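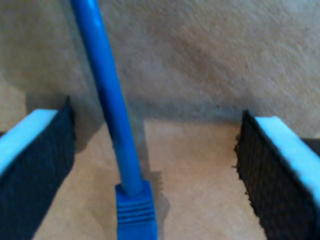 O que há dentro de um cabo de rede

Um cabo de rede leva informação de um aparelho para outro: do roteador para o computador, por exemplo. Por fora há uma capa de plástico, que pode ter várias cores. A cor não altera a velocidade. Por dentro passam oito fios de cobre, trançados dois a dois. O trançado reduz a interferência entre os pares.

Na ponta fica o conector RJ45. Muitos cabos têm ali uma capinha mais larga — a bota — que protege o cabo de dobras junto ao conector. As ranhuras da bota ajudam os dedos a segurar.

Como examinar um cabo

1. Peça a um adulto um cabo fora de uso, desligado nas duas pontas.
2. Estenda o cabo sobre uma superfície lisa e clara.
3. Passe os dedos pela capa e procure cortes ou dobras.
4. Observe a bota e conte as ranhuras. 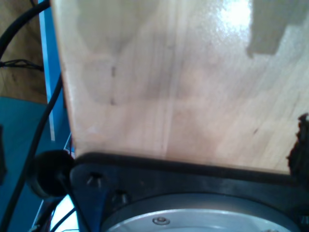
Tábua de madeira clara, com os veios à mostra.

Para guardar, enrole o cabo em voltas largas, sem apertar. Dobras fechadas podem danificar os fios de cobre.

Palavra nova
Interferência: sinal indesejado que atrapalha outro sinal.

Texto: Wagner Quintana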